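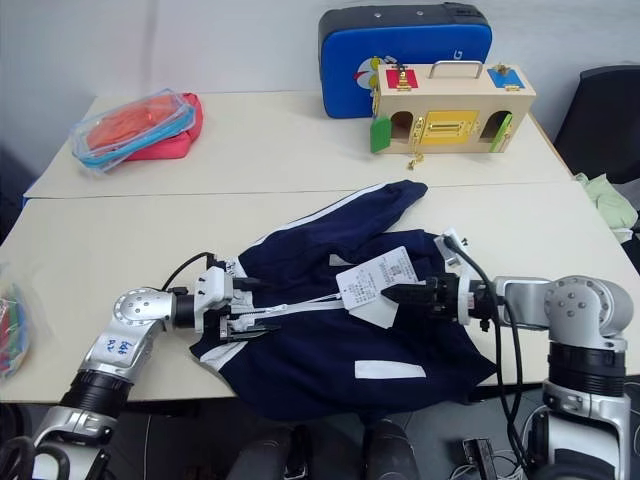
Masilela's winter clothing swap is back, and it's bigger than ever

2023-11-15

The tables are out, the first bags have come in and the folding has started. The Masilela clothing swap returns to the old library hall in February, and for the first time it will take sports jackets, track tops and team sweatshirts along with the usual coats and sweaters.

"People have been asking for this for years," said Mbali Mabaso, who started the swap in her own garage. "Kids grow out of a track jacket in one season. Some of what we're getting has hardly been worn, and a few pieces still have the store tag on!"

A navy jacket with white stripes and a white zipper was among the things on the sorting tables this week, price tag and all. Tags like that will come off before the swap opens. Everything on the racks is free, and Mabaso wants it to look that way.

The swap works much as it did last winter. Bring clean clothes to the side door on Brotov Street and you get a token for each piece, up to 17 tokens per household. On swap day, one token buys one item, whether it's a scarf or a ski coat. Families who have nothing to bring can pick up seven tokens at the front desk, no form to fill out and no questions.

Last season the hall took in almost 100 coats, and the racks were close to bare by mid-afternoon. Mabaso hopes the sports clothes will keep things going until closing time. Bongani Mathebula, who coaches the Trarik junior track club, has already promised two boxes of outgrown warm-ups and is leaning on the soccer parents to match him.

Most of the work between now and then is sorting, and it takes longer than you'd think. Each jacket is laid flat, the zipper is run up and down, the pockets are emptied and the cuffs get a good look. After that it's folded with the sleeves in and the size label facing out, so shoppers can flip through a stack without pulling it apart. Sizes run from toddler to adult XXL, and there's a separate rail for anything with a hood.

Zippers are the big one. Nest Samuel, who did alterations for 30 years before she retired, will run a repair corner again and says a stuck slider is usually an easy fix. A little candle wax on the teeth will often do it. A slider that has come off on one side takes her a few minutes with pliers. She'd love donations of spare zippers, navy and black above all, and any heavy thread you have at the back of a drawer — the good polyester kind, please, since the old cotton on wooden spools tends to snap.

Small things are welcome too. Toys and pouches have a shelf of their own this time, and they go by the same one-token rule. A wooden latch board, the kind with little colored panels and catches for small fingers to work at, was on the back table along with the pouches and is sure to be snapped up early. Puzzles should be complete and in a zip bag. Stuffed animals can't be accepted this year, and neither can car seats or bike helmets.

Shoes were a headache last time (so many singles!), so they must come tied together or clipped in pairs. Boots are especially wanted in children's sizes.

There will be soup again, made by Fouad Ghoneim in the hall kitchen. He has settled on lentil, plus a second pot that he won't reveal. Bring your own mug if you can. The Mamodar brass players have also said yes to a short set in the entryway, weather allowing, and if it's too cold for the valves they'll come inside and play next to the coat racks.

Clothing drop-off is open now, mornings only, and runs until the end of January. Please wash and dry everything first, close the zippers, and leave hangers at home. Bags can be left in the blue bin if the side door is locked, but not overnight, as the lid doesn't keep rain out.

Anyone who would like to help fold is warmly invited to come along during drop-off hours. No sewing skills are needed, and the radio is always on. Leave a message for Mabaso at the hall desk if you need a donation picked up. Hendrik Engelbrecht has offered his van for larger loads.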